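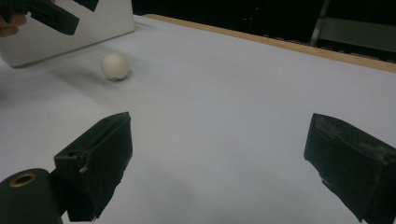 The Community Affairs Office is the part of the Murkholm Police Department that handles neighborhood meetings, event requests, youth nights and general questions from residents and local groups. It does not take crime reports and it does not assign patrols. Most of what it runs is free, and that includes youth night at the Bultell Street gym, where table tennis uses a plain white ball with a small printed mark on it, so please write your name on any ball you bring from home. The questions below are the ones the office gets most often.

Who can contact the office?

Anyone who lives, works, worships or goes to school in Murkholm. You do not have to be a citizen or a property owner, and you do not have to belong to a group.

How do I report a crime?

Call 911 if it is happening now. For anything else, call the front desk at headquarters or come in. The desk is open all night. Messages left with Community Affairs are only read on weekdays.

Can an officer speak at our synagogue, church, mosque or school?

Yes. Send the request at least 2 weeks ahead and tell us the topic, the language you would like and how many people you expect. Common topics are phone scams, holiday security and car seats. We can usually bring an interpreter for Spanish, Yiddish or Russian if you ask in the first message.

What does a liaison do?

A liaison is an officer assigned to keep in touch with a particular community or part of town. You can go to a liaison with a concern about parking around services, a procession route or a problem with how a call was handled. Liaisons cannot cancel tickets or give updates on open investigations.

Do I need a permit for a block party?

Yes, if the street will be closed to cars. Forms are at the clerk's window, Room 284, and on the Rokis portal. You need signatures from 40 percent of the households on the block. Streets on a bus route cannot be closed.

What about a parade or outdoor holiday event?

Any event expecting more than 3000 people goes through the city's special events desk first. They contact us after that. Smaller events come straight to this office.

When is youth night?

Every Thursday from 6 to 9 p.m. during the school year, ages 11 to 17. A parent or guardian signs the form once and it is good until June. Sneakers are required on the basketball side. There is no youth night on Thanksgiving or the day after a snow closing.

Can I get security cameras checked or registered?

Registration is voluntary. It tells detectives where a camera is located and does not give anyone access to your footage. Houses of worship can ask for a walk-through of the building. Walk-throughs in the Gill section are booked through November.

Where are the monthly meetings?

In the Bultell Street gym, upstairs, on the second Wednesday of the month at 7:30 p.m. Use the side entrance. The elevator is to the left of the stairs.

How do I file a complaint about an officer?

Complaints go to the Office of Professional Standards on the first floor. You can also mail the form or have someone file it for you.

Page updated Aug 6, 2024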